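Clurnell Pantry Room - progress report, January to March

Hello Kamran, and thanks for being patient with me! I know this was meant to reach you before the end of the month, but we were waiting on the last shelf brackets and I wanted to be able to tell you they were up. They're up.

So, the money first. Out of the 1850 dollars the Jalali fund gave us, we've spent 1242. Most of that went on the shelving and the two long tables, and the rest on storage tubs, labels, a decent step stool and a second-hand label printer that jams if you look at it wrong. I've kept all the receipts in the blue folder and can scan them if you'd like them sooner than the year-end pack. I'm holding back 200 for the door, which still sticks badly and needs a proper carpenter, and the remainder is for restocking tubs as they crack.

The big job this quarter was getting the dry goods out of the hallway. You saw it in the fall - boxes stacked up past the light switch, and two families trying to squeeze by each other with strollers. We now have over 20 households coming through on a busy afternoon and the hallway is clear from end to end, which has made such a difference to the mood of the place. People stop and chat now!

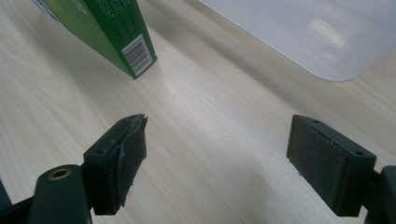 Sorting is the part that has changed most since my last note to you. We used to put things away as they came in and hope for the best, and then in November I found a whole shelf of crackers that had gone out of date behind the rice. Now everything crosses a table first. Boxed items get turned on their side so we can find the printing, and you'd be surprised how hard that can be to read. Take the green box - there's a barcode sticker near the bottom of the narrow side, and the numbers run up the side above it in tiny characters. We write whatever date we find on a big sticker and put it on the front. If we can't make one out, the box goes to the query shelf and I look at it at the end of the day.

The Ukden store has agreed to keep sending us their surplus through the summer, and the Ukby branch is thinking about it. I'm going over there in April with a copy of our sorting sheet, as they asked how we track things.

Still to do: the door, a brighter bulb over the back shelves, and a lower shelf for kids' snacks so parents aren't reaching over everyone. I'd also like to talk to you about opening one evening a month, say from 5 to 7 pm, for people who work days. It wouldn't need any extra money this year, just your okay on the change of hours.

Come by any time and I'll put the coffee on.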